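OBSERVATIONAL ASTRONOMY
Course handout: Timing an occultation of a star by the Moon
Section notes by Gwawr Trevor

1. What is being measured

An occultation takes place when the Moon, moving eastward against the stars, passes in front of one of them. The star has a very small angular size and the Moon has no atmosphere to speak of, so the light goes out almost at once. The time of disappearance, together with the position of the observer, places one point of the lunar edge on a line through the star. A set of such timings from different sites gives a profile of the edge.

Disappearances at the dark edge are the easiest to observe. For a waxing Moon the leading edge is dark. For a waning Moon the leading edge is bright, and the reappearance at the dark edge should be timed instead. Reappearances are harder because the observer must already be looking at the correct point on the edge. Take the position angle from the prediction sheet and mark it on the sketch before the session.

2. Position of the site

Latitude and longitude are to be entered in degrees, minutes and seconds, with the datum stated. Height is given above mean sea level. An error of one arcsecond in latitude moves the observer by 31 meters on the ground. This is small for a total occultation but matters for a graze, where the star passes behind single peaks and valleys near the lunar pole.

Do not copy the coordinates of the observatory if the telescope was set up in the field. Two reports in August had to be returned for this reason.

3. Timing methods

Visual timing. The observer presses a key on a stopwatch at the event and stops it against a time signal. The result includes the personal equation, that is, the delay between the event and the key press. The delay is longer for faint stars and for reappearances. State whether the reported time has been corrected for it, and by how much.

Video timing. A camera running at 30 frames per second gives a time resolution of one frame, or 0.033 second. The time must be inserted into the video signal itself. A computer clock set at the start of the night is not accepted, as it drifts. Students using the Tsolakis inserter should wait until the almanac has loaded before recording; until then the displayed time may be wrong by the leap second offset.
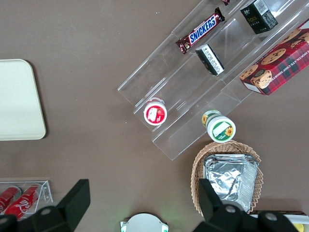 Page 2

4. Reduction

Load the recording into Cesex and place the aperture on the target star. A second aperture goes on a comparison star if one is in the field, and a third on blank sky. The sky aperture should be at the same distance from the lunar edge as the target — glare from the bright side falls off quickly, and a sky value taken too far out will be too low.

The program writes one row per frame. Plot the sky-subtracted signal against frame number. For a single star the signal drops to zero within one frame. A drop in two steps indicates a close double, and both times should be reported. Gwion Rosser has a worked case on the course page, with the light curve and the separation derived from it.

Convert the frame number to UTC using the inserted time, then subtract the exposure delay of the camera. The delay depends on the integration setting and has to be looked up in the table for the camera used. The Prilteck table lists the delay from the start of exposure; the Zudusa table lists it from the middle. Mixing the two gives an error of half an exposure.

5. Residuals

The residual is the observed minus the computed position of the edge, in arcseconds, measured along the line from the center of the Moon. Give the sign. If the computed position was taken from a smooth mean edge, lunar mountains will appear in the residual. If a profile was used, what remains is mostly timing error and error in the star position.

A large residual should be checked in this order: wrong star, wrong minute, wrong sign of longitude, wrong datum. Do not drop an observation only because the residual is large.

6. Report

Reports go to Mererid Harries by December 4, 2020. Include the raw recording, the row file and the site sheet. Times are in UTC, to 0.01 second for video and 0.1 second for visual work.

Reading: Bermúdez, notes on lunar profiles, first part only. The section on grazes will be covered by Wyn Dafis in the next handout.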